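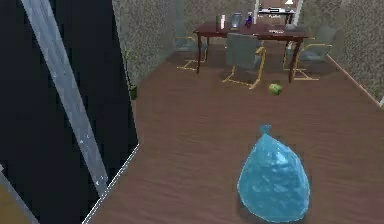 Kaede Uchida says the first thing to find out is who answers the alert at two in the morning, and that everything else about a cleaning robot can be negotiated later. She posted that under my earlier thread on rosters, and it is the reason I am asking this one separately.

Break room robots and the cleaning roster
Posted June 15, 2025 in Workplace and Facilities

I supervise evening cleaning at the Fenolley office in an industrial park. Management has signed up for a trial of a mobile unit from Lunomero that is meant to pick up tied garbage bags and small items off the floor in the break rooms. The behaviour is being worked out in simulation first. The render at the top is one of the test rooms: table, three chairs, a tied blue bag on the floor and a small green round object farther back.

The site is 3000 square metres and the trial covers the break rooms only. My crew has been told that hours will not change before November. What I would like to know from people who have been through this is which tasks really move to the machine, and what should be in writing before it arrives. I am also unsure whether a room in a simulator says much about a room after a staff lunch.

Tanko Edet
We went through this at the Ogundipe warehouse offices. The floor pickup moved over. Tying bags, replacing liners, wiping tables and anything involving liquid stayed with people. The time saved on pickup was real, but part of it went into preparing rooms: chairs pushed in, cables off the floor, doors propped open.

Log that preparation as its own task from the first shift. We did not, and for the first few months it was recorded as general cleaning, so the reports showed the robot doing a room in a few minutes and the cleaner taking as long as before. In one month we had 39 stoppages. Most were chair legs. Each one needed a person to walk over, clear the fault on the panel and restart the job.

Items to get in writing:
– who responds to stoppages, and whether that is paid at the operator rate
– who decides if a small object on the floor is garbage or somebody's property
– where staff stand while it is lifting, and who can press stop
– what the onboard cameras record and how long it is kept
– the date on which hours will be reviewed, and what data will be used

On simulation: it is useful for layout and for repeating the same pickup many times. Ours was run 3000 times before delivery. It did not include a leaking bag. Ask the supplier for the list of conditions they varied, such as bag weight, lighting and chair position, and compare it with your own shift notes. If your crew can add cases to that list, ask for it now, while changes are still cheap.

ferow_nights
same here, we mostly just follow it around. get the training done on paid time, ours wasn't at first

Kaede Uchida
Agree with Tanko on logging. I would add a labelled bin for anything the unit picks up that is not a tied bag, emptied by a person at the end of the shift. We lost a set of keys before we had one.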